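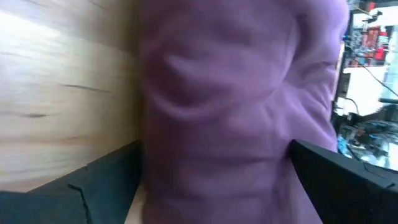
Textile Sorting and Folding Assistant (part-time)

Home About Services Vacancies Contact

Employer: Oltel Textile Care
Location: Orthorpe, Castillo building, ground floor
Reports to: Apostolos Kokkinos, workroom supervisor
Start: August

Oltel handles mixed household and clothing textiles for private customers and small guesthouses. Goods arrive unsorted. Each piece is opened out, checked, folded to a standard size and packed by order. We are hiring two assistants for the folding tables.

Duties

- Open each piece fully on the table and smooth out creases by hand before folding.
- Check seams, hems and edges for open stitching, holes and stains. Check both faces.
- Separate pieces by fiber type and weight using the care label. Pieces without a label go to the supervisor.
- Fold to the size given on the order sheet. Soft, unprinted cloth has no pattern to align to and must be squared by its edges.
- Set aside any piece with set creases for pressing. Do not fold over an old crease line.
- Pack finished stacks, heaviest at the bottom, and enter the piece count on the sheet.
- Clear the table and the adjoining shelf at the end of each shift.

Most orders are small. The largest last season was 51 pieces, mostly throws and bed covers, and was completed by one table in a single shift. Speed is expected to come with practice and is not measured during the first three weeks.

Requirements

- Able to stand for a full shift with breaks and to lift a full packing box.
- Good color vision. Dark shades such as plum, navy and brown are sorted separately and must be told apart under indoor light.
- Able to read an order sheet in English and write clear notes on it.
- Short nails and no rings or bracelets at the table. Loose weaves snag easily.

Experience in a laundry, alterations shop or hotel linen room is useful but not required. Knowledge of the Olletti folding chart is also useful – new staff are trained on it during the first week.

Hours and pay

Shifts run from 8:00 a.m. to 1:00 p.m., four days a week. There is no work on Thursday, when the room is closed for cleaning. Pay is hourly at the rate stated in the offer letter. Training hours are paid at the same rate. Aprons are supplied. Indoor shoes with a closed toe are not.

Practical test

Applicants who pass the first reading will be asked to come in for a table test lasting some 2 hours. The test consists of opening, checking and folding a mixed bundle, then writing a short fault list. Faults have been marked on a master sheet in advance. Missed faults count more heavily than uneven folds.

How to apply

Send a one-page summary of past work and the names of two people who can confirm it. State which days you can attend a test and whether you have any skin sensitivity to wool or detergents – this affects table assignment only. Address applications to Apostolos Kokkinos at the workroom. Applications may also be left at the front counter during opening hours.

Contact | © Oltel Textile Care, Orthorpe | Back to top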